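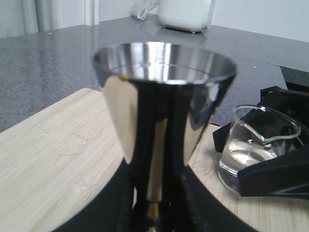 Fenna Vermeulen wrote to ask whether a steel cup makes a drink taste of metal, and whether she ought to stick with glass like her mother always did. Well, Fenna, I had the same worry! I've had the Zolo conical cup since September and I haven't tasted a thing but the drink (lemon, ginger, plain old tap water, all fine).

I do love how it looks. The steel is polished so bright it picks up whatever is standing near it, and the little gold-colored band low on the stem warms it up nicely. You will be wiping off fingerprints, though. I keep a soft cloth in the drawer for it and I still miss a few.

The wide rim makes it very easy to fill from a small glass beaker with a spout, and that's how I do my measuring now, after years of sloshing things over the counter with a tablespoon. It's a pleasure to drink from, too, but go gently when you carry it, as a cup this wide at the top will slop if you hurry. I learned that on the stairs, with nearly 94 milliliters of ginger syrup.

My old Michiels goblet had a thicker lip and I did like that better, I must say. Still, I've bought a second Zolo for my sister, and I'd give it four stars out of 5. The missing star is for the fingerprints.

Posted 12/7/21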